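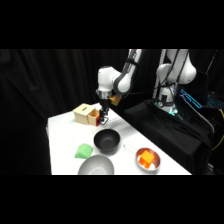
Has anyone here run a suggestion box at a small library and gotten people to use it? I help out two afternoons a week at the Wellenby reading room, and our board wants to hear from members before we set the new opening hours in October. I was thinking of a plain wooden box with a flat lid and a slot in it, like the light beige one at the back left of the table, and maybe a little open box right up against it for blank slips and pencils, the way the red-fronted one sits. My trouble is that I've seen these things sit empty for months. We have 600 members on the books and I'd be thrilled to hear from a tenth of them. Do I put it by the door? On the desk? Do people write more if you ask them something specific? And should I let them leave it unsigned? I've gone back and forth on that one all week. Budget is pretty much nothing, but I can print slips at home.
Posted by Catrin Landeg, 16 July 2025

3 replies

Eirlys Gough
Oh, I have opinions on this! I did it for six years at a branch library and the first two were a flop, mostly my own fault. We had a lovely box and a sign that said "Your suggestions welcome" and what we got was gum wrappers and one very long complaint about parking.

What changed it was printing a question on the slip. Just one, and a new one every couple of weeks. "What time would you come in on a weekday evening?" got us more slips in ten days than the whole year before. People freeze up when you ask for any old suggestion, but they'll happily answer a small thing. For opening hours I'd print the choices with little squares to check and leave two blank lines underneath. The blank lines are where the good stuff turns up.

Keep it away from the desk. I know it feels safer there, but folks don't like writing about the staff with the staff looking at them (I wouldn't either). Ours ended up next to the coats, where people were standing around waiting for each other anyway. Half-size slips, too. A full sheet of paper looks like homework.

And yes, unsigned, with a spot for a name or phone number if they want an answer. You'll get a few rude ones. I used to read those out to my sister over dinner and then I felt fine.

The other big thing is putting the answers up on the wall. Type the suggestion, type what you're doing about it, pin it up. Even "sorry, we can't afford it" is OK. Once ours could see that somebody had read the last batch, the next batch was twice as thick. Empty the box on the same day each week or you'll forget, I promise you will.

Jad Nimri
just do an online form, its free

Ekow Ackah
We tried online only at our tool library and lost nearly all the older members, so I'd do both if you can stand the typing. I put a link to the form at the bottom of the paper slip, and the paper still won by a mile.

A couple of practical things I'd add to what Eirlys wrote. Make the slot wide enough for a folded slip, since everybody folds them, even when there's nothing private on there. And make sure you can get into the thing easily. My first one was glued shut, and I spent a whole lunch hour fishing paper out with a ruler and some tape. Hinges, or a lid that lifts off, would have saved me that.

For pencils, buy the short golf kind. Don't bother with pens, they walk off. I got a pack of 32 and still have most of them two years on.

One thing I'm not sure about is how long you should leave the hours question up. We ran ours for a month and the last week brought in next to nothing, so three weeks might do it. But if you've got people who only come in for a monthly book club or something like that, you'd want to catch them at least once. When does your board need the numbers by?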